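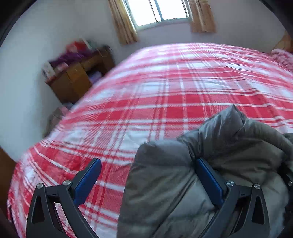 Figure 4.1 A gray quilted garment on a plaid bedspread.

Chapter 4
Keeping Warm: How Heat Moves Through Cloth and Air

Think back to the last time you climbed into a cold bed in the middle of winter. The sheets felt like ice, you curled up as small as you could, and for a minute or two you wondered why anybody bothers with blankets at all. Then, little by little, the bed grew cozy. Where did that warmth come from? It came from you! A blanket makes no heat of its own, and neither does a sweater or a pair of wool socks, however fond of them you may be.

In Chapter 3 we followed heat through solid things, such as a spoon left standing in a pot of soup. Now we turn to softer stuff, and to the air caught inside it. Still air is a very poor carrier of heat, and most of the warm things people wear and sleep under are clever ways of holding air in place — between fibers, between feathers, or between one layer and the next.

We will begin in the hill town of Boiko, where winter lasts from the first frost until well into March and where families have long slept under thick stitched covers. From there we go down to the port of Clulta, where the wind is the bigger worry and people dress quite differently for it. Along the way you will wrap jars of warm water in different kinds of cloth and read a thermometer every 10 minutes, so please have your notebook ready and a little patience too.

Words to watch for: conduction, convection, insulator, loft

Before you read
Why might two thin shirts keep you warmer than one thick one? Write down your best guess now, and keep it. We will come back to it in Section 4.4.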